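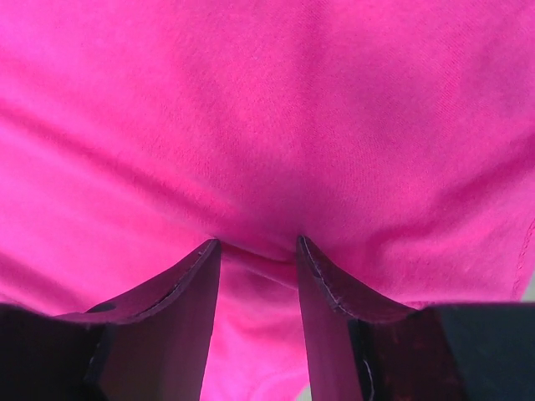
Filed under: Gadgets & Tinkering, Reviews

I've had the Garba gripper kit on my bench since March and I still get a little giddy when I switch it on. Two fingers, one wrist camera, a bracket that fits my old Drerkholm arm, and a setup guide that runs to 11 pages (I read all of them, which is a first for me).

What sold me was cloth. My last gripper, an Allico, was great with blocks and bottles and hopeless with anything floppy. It would close on a sleeve and come up with nothing, or drag the whole shirt along the table. The Garba fingers taper down to small tips, so you can press into a knit and gather a little fold between them. Watching that on the wrist camera is my favorite part! You see the creases running in toward the tips and you get a feel for how much fabric you've got before you lift.

Out of the box the grip was too strong for my taste. I turned the force down to 2 and left it there. Thin T-shirt cotton is still hit or miss, and I haven't had any luck with silky linings. Soft knits, though, are a joy. I ran the same pickup 12 times on a knit top last night and it missed once, when I'd set the height wrong.

Gripes? The cable is too short if your controller sits under the bench like mine does. The finger edges scuff sooner than I'd like, so I'd order a spare pair with the kit. And the software, Unum, forgets your camera settings every time you close it. Eirlys Kemeys posted a little startup script on the user forum that fixes this, and I've been using it happily ever since (thank you, Eirlys!).

If you only handle hard parts, a cheaper gripper will do you fine. If you want to play with laundry, dish towels or doll clothes, this one is so much fun. Next I want to try socks, starting with pairs that are already laid flat, and then the real thing, straight out of the dryer in a heap.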